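Can a machine do the dishes yet?

I keep a running note on which chores machines can take over without a person standing next to them. Vacuuming, mostly yes. Folding, no. Tableware sits in between, and it is the one I get the most mail about.

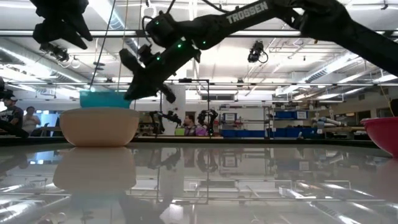
Posted by Anqi Li on 12/12/2018 | Filed under: Chores, Manipulation

A dishwasher solves the washing. What it leaves to us is loading, unloading and putting things where they belong, and those are handling problems. Bowls look easy, but a gripper has to take a curved wall or a thin rim, and the error you can afford at the rim is a few millimeters.

In September I went back through my log of bowl and cup picks. Out of 1,122 attempts, 63 ended with the object on its side. Most of those were rim grasps where one finger landed early and pushed. Felicja Wilczyńska at Larkel read the log and thinks my approach speed is too high for the last inch. She may be right – I have not rerun it.

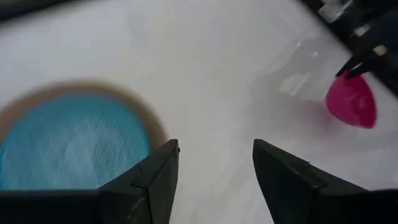 Flat ware is worse than hollow ware. A plate gives a two-finger gripper very little to close on, and the usual fix is to slide it to a table edge first, at the cost of extra time and floor space. Cups are friendlier. With one tipped over, like the pink one here with the tips of a second gripper at its top, there is still a wall to pinch, though the arm then has to turn it upright before it goes on a shelf. Glare adds its own trouble: a bright patch in the middle of a blue plate can read as a hole in the depth data. Clear objects are harder still.

My current rating for tableware is "supervised only." A person unloads a rack of 16 pieces faster than any arm I have timed, and breaks fewer. Next on the list is cutlery, which I expect to go badly.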